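Teaching by hand at the Womport bench
Gallery – Trallari project pages

In December we moved the Trallari teaching work to the laboratory bench in Womport. The task we show there is small: take a thin stick from one of the white bins and lay it in another place, then go back to the start position. A person can do it without thinking. To show it to a machine, so that the machine can repeat it, needs much more patience than we expected.

We work in two ways. In the first, the operator holds the arm and leads it through the movement. In the second, the operator sits at the Kandiveo desk in the next room and drives the arm with a hand controller. The second way is slower to learn, but the operator's hands stay out of the camera pictures, and for us this is important.
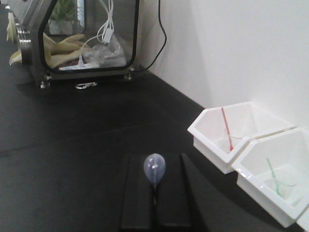

The bench seen from the wrist: bins along the wall with a red stick and a green one, the black stand with the pale blue bulb, and the glove box behind.

How many times must one task be shown before the robot can do it alone?
For our stick task we plan 2000 demonstrations, divided between three operators. A simpler movement, such as pushing a block to a line, needed far fewer. The number depends mostly on how much the start position is allowed to change.

Every demonstration gets a number when the operator presses the pedal. The last one before the winter break was 3891, with all tasks counted together. Bad attempts keep their number too and are marked as bad, so that we can look at them later.

The operators change places after two hours. In the first weeks we worked longer, and the movements became hasty towards the end – one could see it clearly in the recorded paths. The Hinrichs controller is also a little heavy for the wrist, and we have asked for a lighter handle.

On Friday the bench is closed for calibration. More pictures will be added to this page when the second arm is installed.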